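Haushaltsorganisation II, Begleitskript
Einheit 3: Der Vorratsschrank und seine Beutel
Leitung: Rebecca Bassi, Übungen: Vittoria Gentile

Die Konservendose war ein dankbarer Gegenstand. Sie ließ sich stapeln, blieb stehen und trug ihr Etikett dort, wo man es suchte. Der flexible Beutel hat andere Talente. Er ist leicht, er ist nach dem Essen flach, und im Schrank rutscht er beim ersten Öffnen der Tür hinter die Linsen, wo er bis Dezember verweilt.

Für die Übung unterscheiden wir Standbeutel (Bodenfalte, steht gelegentlich), Flachbeutel (steht nie, auch wenn man ihn anlehnt) und Kissenbeutel (vor allem Chips, siehe Einheit 5). Gelagert wird hochkant in einer schmalen Box, wie Karteikarten. Wer Beutel übereinanderlegt, isst grundsätzlich den obersten.
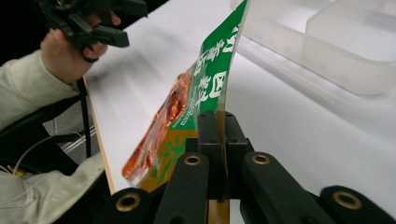

Zur Beschriftung: Die Vorderseite eines Fertiggerichts zeigt das Essen in Bestform, meist mit etwas Grünzeug am Rand. Über die Haltbarkeit schweigt sie sich gern aus. Datum suchen (Schweißnaht, Rückseite, Falte, in dieser Reihenfolge) und mit Filzstift groß auf einen Klebestreifen an der Oberkante übertragen. Bei Packungen, deren Aufschrift man nicht lesen kann, kommt eine Inhaltsangabe dazu. »Irgendwas mit Soße« gilt in der Übung als nicht bestanden.

Fallbeispiel Haushalt Caruso: zwei Erwachsene, ein Schrank, 279 Beutel, davon nach Auskunft der Familie »fast alle noch gut«. Bitte bis zur nächsten Sitzung einen Einräumplan auf einer Seite skizzieren. Ein zweiter Schrank ist keine Lösung, der Vorschlag kam im letzten Kurs dreimal.

Mitzubringen: Klebestreifen, Filzstift, eine schmale Box und mindestens ein Beutel aus eigenem Bestand. Suppenbeutel bitte ungeöffnet.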